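Play Food on the Good Counter: Tips for a Shared Kitchen

Filed under: Kitchen, Small People, Surrender

There comes a point in every household when the toy fruit outnumbers the fruit. We reached ours in March. I used to carry the lot back to the playroom every evening, and every morning at 6:00 it had returned. These days I let it live on the counter under certain conditions.

Give it one plate

Pick the biggest plate you own and make that the border. Anything that fits on the plate stays out. Anything that doesn't goes in the basket until there's a vacancy. A wide plate in one solid color works best, and blue is very good, as hardly any food is blue and you will never reach for it when you're plating dinner.

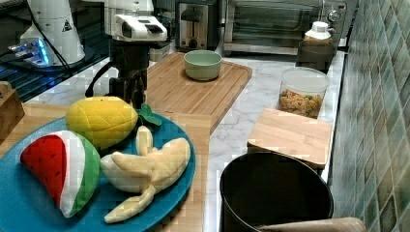

Watermelon, mango and a half-peeled banana, all plush, all on the one plate.

Three pieces is a good number for plush. Plush is fat. The little hard plastic sets will let you squeeze on more, but they also roll, and I have stepped on enough peas for one lifetime.

Keep the real board separate

If you have a bamboo board with a groove around the edge, the groove is for juice and crumbs. It also collects lint, which plush sheds freely. Toys stay on their plate, and the board is for people holding knives. Wipe the groove with the corner of a damp cloth wrapped around a butter knife, then stand the board on its edge to dry. Leave it lying flat in a puddle and it will warp, and then you'll own a rocking board.

I oil mine with Juter board oil. One bottle has lasted me 11 months, mainly through neglect.

Put out one bowl

Children cook in bowls. If you don't supply one, they'll find one, and it will be the one your aunt gave you. I set out a small one and call it the soup bowl. Ours came from the Đặng shop on the corner, and I bought a spare the same day.

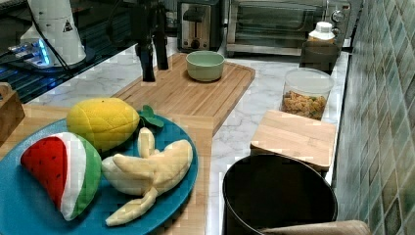

Small green bowl at the back of the board, no soup yet.

Washing the fruit

Check the label first. If there isn't one, assume the worst and wash by hand:

Cool water, a drop of dish soap, and a quick squeeze. Don't soak it.
Press it in a towel. Wringing will give you a banana with a permanent limp.
Reshape the peel and any leaves while damp.
Dry on a rack overnight. The fat ones may need two nights.

Felt leaves don't care for hot water. Ask me about the strawberry, or better, don't.

Marble-patterned counters

Gray veining hides a remarkable amount, including the thing you spilled yesterday. Wipe the whole counter, not just the bits that look dirty, and run your palm over it afterward. Your palm will find the jam.

More from Isetden: Getting Crayon Off a Cabinet Door | Where Lids Go | 32 Uses for a Dish Towel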